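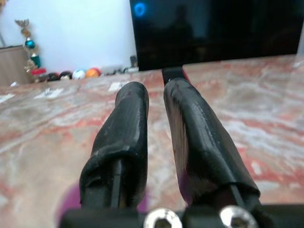

Sun 21 June

Dye notebook, indigo vat 2, continued from the last page. Quiet day, so I am writing this up properly for whoever runs the vat next.

State of the vat this morning: surface dull, bloom collapsed to a thin ring at the wall, liquid underneath more green than the yellow-green I want. Smell fine, a bit sweet, no rot. pH strip read between 9 and 10, closer to 9. It was higher than that when I put the lid on Friday. So it has drifted down, as the fructose vats always do when they sit, and it has also taken on some air. I suspect the lid. The rim has a chip on the side nearest the drain and the lid rocks if you press there.

Corrections, in the order I did them:

Warmed the vat in the water bath until the outside of the bucket was comfortable to hold a hand against. Slow, most of the morning.

Slaked lime, one level spoon in a jar of warm water, shaken, left to stand a minute, poured in below the surface. Stirred in one direction, no splashing, then drew the paddle back against the swirl and lifted it out. Lid on.

Half an hour later, fructose, two spoons dissolved first. Stirred again. Lid on and left alone through lunch.

After lunch the liquid was clear amber-yellow under a coppery skin and the bloom had pulled back to the middle. pH strip now between 10 and 11. Good enough to dye in.

Note for the shelf: the lime in the jar with the Bredo label is old stock and has started to cake. It still works but you need more of it. I opened the new bag and decanted it into the tall jar. Please finish the old one on vat 1, where we are less fussy.

Test skeins. The wool is the Urstead two-ply, scoured last week. The cotton is the Srithong cone, scoured twice with soda ash since the first water came off brown. I cut the cotton into short hanks and tied each with a figure eight in three places, loose. The ones I tied tight last time have white bars in them and will have to be overdyed or used for ties.

All skeins soaked in plain warm water with a drop of soap for an hour before dipping. Squeezed out under water so no air went in with them.

Dips:

A, wool, one dip, five minutes. Came out yellow, turned through green in the air. Pale sky blue when fully oxidized.

B, wool, three dips of five minutes, fifteen minutes airing between. Clear mid blue, even all through. Best of the day.

C, cotton, one dip, five minutes. Very pale, a bit gray. Could be the last of the wax still in it.

D, cotton, three dips. Better, a proper light denim blue, slightly mottled on the outside of the hank where it touched the net.

E, cotton, six dips. Deep, but I rushed the airing before the last two and I don't trust it. Expect it to rub. 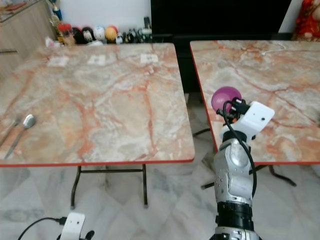
The airing time matters more than I used to allow for. With D I opened the hank out by hand each time, turned it on the rod, and waited until there was no green left in the folds before it went back in. With E I only looked at the outside. When I pulled it apart at the end there was still green in the middle, so the last dips went on over unoxidized dye and some of that will come off in the wash.

Weights. The wool for this batch was 208 g off the shelf scale before scouring and 200 g after scouring and a full day's drying. That is the lanolin and whatever the mill left in it, and it fits what we see from this yarn. Please work recipes from the scoured weight. The card on the door still gives the unscoured one, which I will change.

Rinse: cold water first, until it ran clear for A and B, then a bowl with a small splash of vinegar for the wool only. Cotton got plain water. E was still giving color after four changes and I stopped there and hung it. It can be boiled out tomorrow in a pan with neutral soap, together with D so that we have a comparison. Keep C out of that pan.

Wash test set up with snips of each sewn to white cotton tape. They are in the labeled jam jars on the windowsill, and want a shake whenever anyone walks past. I will take them out when I am next in.

A question from Manaia Merrick in the margin of the last entry: does it matter if the skein touches the sediment? Yes. The lime and the spent plant matter sit at the bottom and leave a chalky patch that takes up less dye. That is what the net is for. If the net is in the wash, hang the skeins from the rod on short loops so they stay in the upper half, and don't stir right before dipping. Leave an hour after stirring at the very least, longer if you stirred hard.

Also from Manaia: can we put the linen samples in this vat? I would wait. The vat is good now but it is not strong, and linen will want many dips. I would sooner make up a fresh stock from the Welten pigment and feed this one with it midweek, then do the linen once it has rested overnight.

Stock recipe, so it is in this book and not only on the loose sheet: one part indigo, two parts lime, three parts fructose, by weight. Indigo wetted out first in a jar with warm water and a few clean pebbles, shaken until there are no dry specks on the glass. Hot water in the stock jar, then indigo, then fructose, stir, then lime a little at a time. It should go brown-green and throw a metallic skin. If it stays blue after an hour, it is too cool or short of lime.
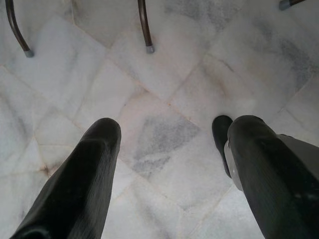 Mask on for the dry lime and the dry pigment, gloves for everything. The left glove of the long pair has a pinhole at the thumb, as I now know from my thumb. I have thrown the pair out. There is one more long pair in the drawer and then we are down to the short ones, which are no use for this depth of bucket.

End of day: stirred vat 2, pH strip unchanged, lid on with a folded towel and a brick over the chipped side. Water bath switched off at the wall. Rod and paddle rinsed and standing in the sink. Did not touch vat 1 apart from looking: thick bloom, no correction needed, smells stronger than vat 2 but has always done so.

Samples A to D are pinned on the board with tags. E is on the line by itself with a tray under it. Please don't move it over the pale wool.

To do:

Boil out D and E.

Change the recipe card to scoured weight.

Order long gloves and pH strips. The strips we have only go in whole steps and I am guessing at the color between 10 and 11.

Scour the second half of the Srithong cone, with soda ash, simmered for two hours this time. See if the one-dip color loses the gray.

Make up the Welten stock.

Find a bucket with a sound rim. If one turns up, move the vat across by siphon and leave the last of the sediment behind. Pouring would put a lot of air into it and we would lose a day bringing it back.

One more thing on B, as I have just been to look at it again by the window. Dry, it is a shade lighter than it was on the line and slightly warmer. I would still call it the target for the blanket stripe. Three dips, five minutes, fifteen minutes of air, skein opened each time.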